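Site visit: the Tondside indoor sports centre, three months from handover

Members of our regional facilities network were invited to walk through the new indoor sports centre at Tondside in January, while the builders were still on site. I went along for our club, which hires court time in Morketdale and will probably move some of its program across when the centre opens. These are my notes, tidied up a little for people who couldn't make it.

Getting there
The site is on the old rail yard east of Morketdale, behind the bus depot. The sealed road stops at the contractor's gate and the last stretch is gravel. We parked on what will be the overflow car park and signed in at the site office, where boots, vests and hard hats were handed out. Cestero is the head contractor. The design is by Amini, who also did the pool upgrade in Morketdale. The tour started at 9.30 am and finished a little after noon.

The halls
There are 3 halls under one long roof. Hall One is the show court, with retractable seating for 800. Halls Two and Three are the same size as each other and share a folding wall, so they can be opened up into a single space for carnivals. The wall was in place but had not been commissioned, and we couldn't see it move.

Hall One was the furthest along. The sprung floor was down and covered in hardboard sheets to protect it, with one corner left open so we could look at the finish. It is maple on a batten system. The line marking had not been done. The plan is for basketball, netball, volleyball and futsal on the main floor, with badminton in the other two halls only. Several people asked whether badminton could go in Hall One as well, and the answer was that the air handling there will be too strong for it. The diffusers are high on the side walls and are sized for a full crowd.

Lighting is LED throughout, set parallel to the length of the courts so that players are not looking straight up into a fitting. There are no windows at the ends of any hall. Daylight comes from a strip along the south wall, glazed with a translucent panel. On the morning we were there it was bright enough to walk around Hall Two with the lights off.

Run-off distances were a sore point at our Morketdale courts, so I asked about them here. The netball courts meet the requirement on all sides with the seating pushed back. With the seating out, one sideline in Hall One gets tight, and the operator will have to think about which events can use the full bank.

Change rooms and storage
There are 8 change rooms if you count the officials' rooms, all with individual shower cubicles. The four larger ones can be joined in pairs by unlocking a door between them. Tiling was under way in most of them. The accessible change room has a hoist track in the ceiling and opens straight off the main corridor.

Storage is better than I expected. Each hall has its own store with a double-width roller door, and the floor runs level from the store to the court, so trolleys and wheeled goals can go straight out. Clubs will be able to hire lockable cages in a separate room near the loading dock. How many cages there will be and what they will cost has not been settled.

Residential wing
The part that drew the most questions was the accommodation block, which sits across a courtyard from the halls. It has 87 beds in a mix of twin and four-bed rooms, and is meant for visiting teams, training camps and school groups. We were shown a finished sample room on the ground floor. It was plain and solid, with extra-long beds, a drying cupboard for wet gear and a desk under the window. The bathroom is shared between each pair of rooms.

Meals will come from a kitchen on the ground floor, with a dining room that seats one large group at a time. Two groups staying together would need to eat in shifts. Amini's people said the dining room was the part most affected when the budget was trimmed, and that there is space to extend it to the north later.

Multi-purpose and meeting rooms
Upstairs, along the side of Hall One, is a row of smaller rooms. Two look down onto the court and will be used for functions and as commentary positions. The others are general rooms for coaching courses, physio screening and club meetings. They will be hired by the hour at a lower rate than the courts.

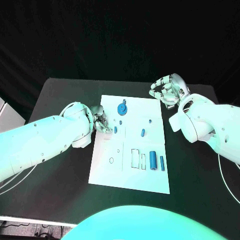 Power and data are on all four walls in these rooms, and there is a sink in every second one. The partitions between them are rated for noise, although you could still hear a saw from the hall downstairs. Access is by one lift and two sets of stairs. The lift is large enough for a stretcher or a sports wheelchair.

Outside
The outdoor works have not moved as quickly. There will be 2 hard courts between the halls and the rail line, fenced and lit, and open to the public when they are not booked. So far there is only the base course. The drainage had to be redesigned after the ground near the old turntable was found to be softer than the survey showed, and Cestero now expects the outdoor courts to be ready around six weeks after the main building.

Parking is going to be tight on carnival days. The bus stop is being moved to the front entrance, which will help, but there is no evening service past 8 pm at present and most club training finishes after that. The council has been asked about it.

Bookings
The operator expects to release the booking calendar in March. Existing hirers from the Morketdale courts will get the first round, followed by other local clubs, then everyone else. Court rates have not been published. We were told they would be "in line with comparable centres", so I wouldn't plan a budget on that yet.

Clubs wanting regular weeknight times should have their team numbers and preferred sessions ready by the end of February. A second walk-through is planned once the line marking is finished, and I'll pass on the details when they come through.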